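Looking After a Veteran's Uniform, Medals and Papers at Home

Most families with someone who served have a box somewhere. It might hold a folded uniform, a few ribbons, letters tied with string and a discharge paper that has been opened and refolded too many times. These things last a long time if they are kept dry, dark and clean, and most of what you need is already in the house or costs very little.

Where to keep things

Pick a closet on an inside wall of a room you live in. Attics get too hot in summer and basements get damp, and both have insects. Keep boxes off the floor by at least a couple of inches, even on a main floor, so that a leaking pipe doesn't reach them first. Stay away from heating vents.

Wash and dry your hands before you handle anything. Cotton gloves are good for metal but clumsy with paper, and it is easy to tear a thin letter while wearing them.

Uniforms

Do not put an old wool uniform in the washing machine. If it is sturdy, lay it on a clean sheet, cover it with a piece of nylon window screen and vacuum through the screen on the lowest setting. Go over the collar and the pocket flaps slowly. Take off pins and badges first, and write down where each one sat. A quick sketch of the jacket front with the positions marked is enough.

Store the uniform flat if you have a box long enough. Pad each fold with acid-free tissue, including inside the sleeves, and refold it along different lines once a year. I do mine in March. If it has to hang, use a wide padded hanger and a cotton cover. An old pillowcase with a hole cut in the seam does the job. Dry cleaning bags should come off as soon as you get home.

Skip mothballs. The smell stays in wool for years and the fumes are not good for people or for some plastics. A clean closet and a regular look under the lapels will do more.

Medals and ribbons

Leave the polish in the cabinet. Every polishing takes off a little metal, and on plated pieces it can go right through. Wipe the metal with a soft dry cloth and keep the cloth away from the ribbon. Ribbon fades quickly in sunlight, so a display case belongs on a wall that gets no direct sun. Don't wash ribbon at all, as the colors can run.

Keep medals from touching each other. Small zip bags made of polyethylene work well, one medal to a bag, with a paper label in a second bag alongside. Avoid PVC pages, the kind with a strong shower curtain smell.

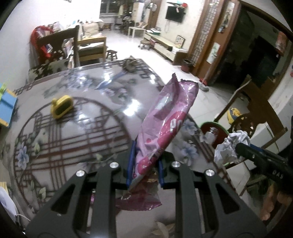 Can I use tape to mend a torn letter?

Leave the tape off and put the letter in a clear polyester sleeve, which will hold the torn edges together. Household tape yellows, and the glue soaks into the paper and can't be taken out without a conservator.

Letters, photos and service papers

Unfold letters gently and take out paper clips, staples and rubber bands. If a staple is rusted, slide a thin piece of plastic under it and bend the legs up with a dull knife. Don't pull. Store letters flat in folders, in date order, and keep the envelopes with them. The postmark is often the only clue to where someone was.

Write on the back of photos only with a soft pencil, near the edge, with the photo face down on something hard. Names matter most. Ask older relatives now, and put a question mark after any name they aren't sure of.

Make two copies of the discharge paper. Keep one with your household files and give the other to a relative in another house. The original can go in a safe deposit box. A funeral home will usually ask for this paper when arranging military honors, and it is hard to hunt for it that week.

Scanning

Scan letters at 300 dots per inch and small photos at 600. Do a short session and stop. Menaka Paul wrote in to say that she had 944 pages from her grandfather and got through them by scanning for half an hour every Friday. She named each file with the year first, so that they sorted themselves. Save the scans in two places, one of them outside the house.

Framing

If you want a flag or medals framed, ask for acid-free backing and UV-filtering glass, with a spacer so that nothing presses against the glass. Have medals sewn or clipped in place and tell the shop not to use glue. Photograph the back of everything before it goes in - engraved names and numbers are out of sight once the case is closed.

Check your boxes twice a year. Look for small holes, powder, rust spots or a musty smell. If you find mold, close the box, move it away from the others and call a conservator before you try to clean anything.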